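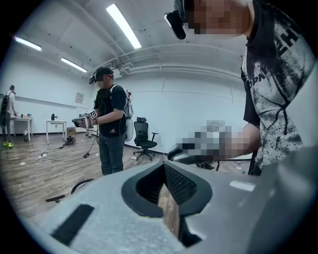

Gestión de flotas y telemática
Apuntes de la sesión 4: del dato de posición al informe de uso
Profesora: Solange Jacquet

En la sesión anterior dejamos el vehículo «hablando»: un receptor GNSS, un módem y una línea en el mapa. Hoy empieza la parte que más me gusta, porque un punto en el mapa dice dónde está la grúa, pero no si está trabajando, si espera al cliente o si lleva una hora al ralentí. ¡Y ahí es donde se gana o se pierde el dinero!

1. Tres relojes distintos

Conviene separarlos desde el primer día:
Horas de contacto: la llave está puesta.
Horas de motor: hay régimen por encima del umbral.
Horas de trabajo: el motor gira y además hay carga, toma de fuerza o desplazamiento.

Muchos informes mezclan los dos primeros y luego nadie entiende los consumos. En el caso Besnard (lo tenéis en la carpeta de lecturas) una excavadora sumaba 2.190 horas de contacto en el año y solo 1.205 de trabajo. Restad y pensad un momento en esas 985 horas: combustible, mantenimiento adelantado, garantía que corre. ¡Una barbaridad! 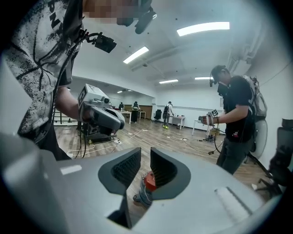
Pinza de mano, con los dos dedos en primer término.

2. Frecuencia de muestreo

Enviar más datos no siempre mejora el informe. Para un camión de reparto, una posición cada minuto y otra en cada giro suele bastar. Para un equipo que apenas se mueve, como un compresor o un generador, interesa mucho más enviar por evento: arranque, parada, cambio de carga, alarma. Con la plataforma Livuto configuramos las dos modalidades en la misma unidad, y en el laboratorio vais a comparar los trazados.

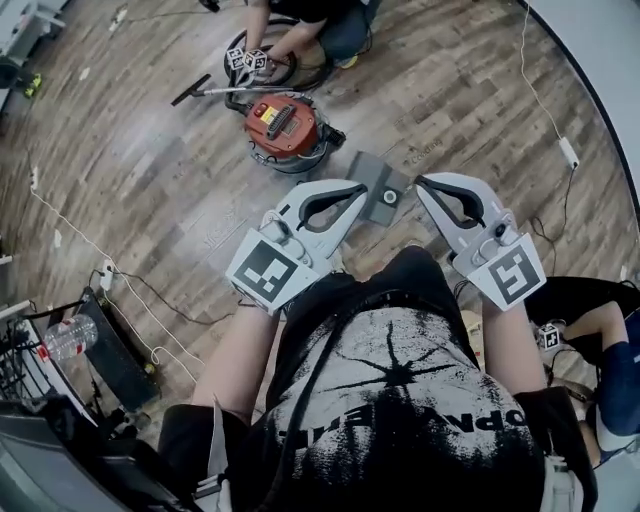

El filtro de ralentí merece un párrafo propio. Si ponéis el umbral demasiado bajo, cada semáforo se convierte en una incidencia y el jefe de tráfico deja de mirar la pantalla a los dos días. Empezad con 200 segundos, revisad una semana completa y ajustad por tipo de vehículo. Es un trabajo paciente, pero cuando la curva se limpia y aparecen los patrones de cada ruta... ¡qué gusto da!

3. Práctica con el fichero Marninell

El fichero trae 827 registros de una sola furgoneta, con huecos de cobertura incluidos. Pasos:

Ordenad por hora del dispositivo, no por hora de recepción.
Marcad los huecos de más de cinco minutos sin rellenarlos.
Calculad los tres relojes del apartado 1.
Dibujad el ralentí por franja horaria y comentad lo que veáis (dos o tres frases, sin adornos).

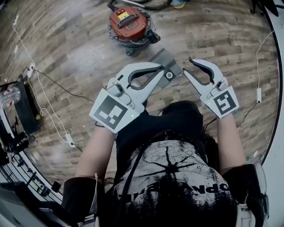 4. Para la próxima sesión

Leed el capítulo de Zaller sobre mantenimiento por uso y traed una pregunta escrita. La entrega de la práctica se cierra el 30 de mayo de 2021, en el aula virtual, en PDF y con la hoja de cálculo adjunta.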